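Shelving (storage)

Shelving is a set of flat surfaces fixed one above another for keeping things off the floor. Found in homes, shops, sheds, warehouses. Usually held up by brackets, uprights or a frame.

History

Early shelves were planks on pegs or stones. Later ones were set into thick walls, mostly in kitchens and larders. Factory-made metal shelving came much later and spread quickly once it could be sold flat and bolted together at home. In Hatbridge the old corn store kept its plank shelves well into the age of steel - 292 bays, all numbered by hand.

Types

Fixed shelves - screwed to a wall, no adjustment. Adjustable shelves - clips or pegs in a slotted upright. Floating shelves hide the bracket inside the board, and hold less than people expect. Open-backed units are common in stockrooms, often used with trays or bins so small parts dont roll off.
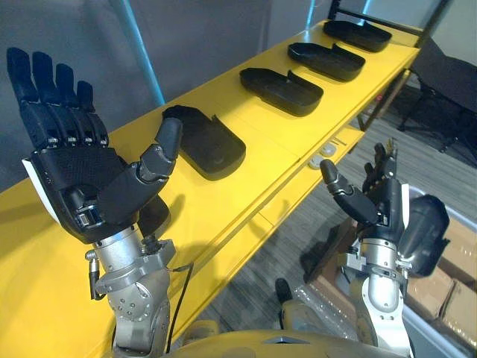
Depth matters more than length in most cases. A shelf 30 cm deep suits books and tins, and deeper ones tend to lose things at the back. The Furunard pattern, sold mainly to workshops, has a raised front lip of 10 mm and slopes slightly backwards.

Loading

Heavy items low, light ones high. Boards sag in the middle over time, worse with chipboard than solid timber. The Bednárik bracket has a second strut for this reason and is rated at some 585 newtons a pair. Wall type also makes a diference: plasterboard needs special fixings, brick needs plugs.

Care

Dry cloth for most. Damp sheds rust steel uprights from the foot up. Paper liners were once usual in larders, changed every spring.

See also

Bookcase
Larder
Pallet racking
Catness cupboard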